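Search this site Search Go

Week 3 handout – the tray table in simulation

Hello again everyone. Before you rush off to the lab machines, a few notes from me on this week's work, mostly things I found myself saying over and over on Tuesday.

You'll all be using the same simulated table, which I've called Kimton so we have something short to type. You don't have to build anything. Load it, let it settle, then have a good look from more than one camera before you write a single line of motion code! I know that's dull advice, but half the questions I get are about things you could answer by switching views.

Your arm starts at its home pose and you get 400 steps per run. Log every one of them, please – Anneli Vuorinen is helping me mark, and she can't give credit for a run she can't replay. 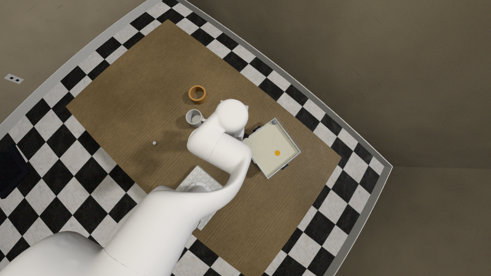
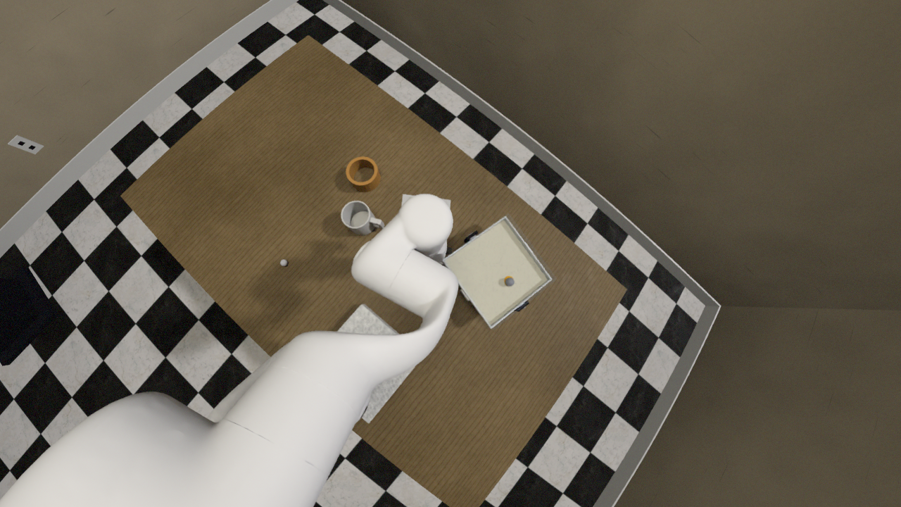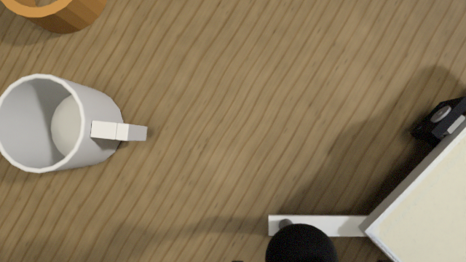

Section: Cameras and Viewpoints

The first two views look down on nearly the whole table, and they're lovely for planning. You get the tray, the mug and the orange-brown container all at once, so it's easy to judge how much room there is between them. What they're bad at is the gripper, which the arm mostly hides. The third view is much closer to the wood and only catches part of what's on the table, but the mug's handle is big and clear in it, and you can see far better how its sides slope in towards the base.

So my suggestion is to plan from overhead and do your final approach from the close view. If you'd like to do it the other way round, go ahead, but tell me why in your write-up (a couple of sentences is plenty).

Watch out for shadows as well. Last year Seidu Antwi wrote a very tidy colour threshold that happily picked out a dark patch on the table as an object, and we spent most of an afternoon blaming the lighting settings. Test yours on several saved frames first.

For next time:

Save 200 frames from each camera you use.
Mark the tray corners by hand in 13 of them.
Read the Kollár notes up to the bit on wrist joints.

Rizwan Jadoon has the login details if yours have stopped working. I'm in the lab until five, so do come and ask!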